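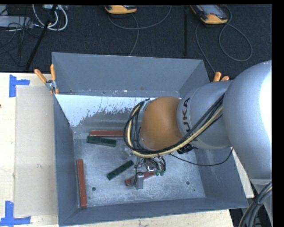

The ferry to Orkomus was late again, and Agnes Aasen sat in the waiting room with her father's coat folded on her knees. She had promised to bring it to his brother before the snow came. It was January and the snow had come weeks ago. The room had a bench, a stove and a floor of dark charcoal carpet, and in the corner stood an open-topped gray metal bin where people left things they had found on the boat. She looked into it once. Then she sat down again and held the coat.

Roald Berge came in from the dock at ten past four and stamped his boots.

"Engine," he said. "They're working on it."

"How long?"

"Long enough to eat something."

He had a bag of rolls from the bakery and gave her one. They had been in school together, and later he had bought her father's boat for 310 crowns less than it was worth. She had been angry about that for a year. After that she was only angry when she saw the boat.

"Is that his coat?" Roald asked.

"He wanted Åsmund to have it."

"Åsmund's twice his size."

"I know that."

Roald ate his roll. Outside, a man on the deck was shouting down into the engine room, and someone below was shouting back.

"He came to see me in the fall," Roald said. "Your father. He wanted to take her out one more time, so I let him. He went around the point and back. He didn't fish."

Agnes had not heard this before. She turned the coat over and did up the top button, which was loose.

"Did he say anything?"

"He said I was letting the paint go." Roald folded the empty bag and put it in his pocket. "I was – so I painted her."

The engine caught, stopped, and caught again. Agnes stood up and put on the coat over her own. It fit well enough.

"Come on," she said. "You can carry my suitcase."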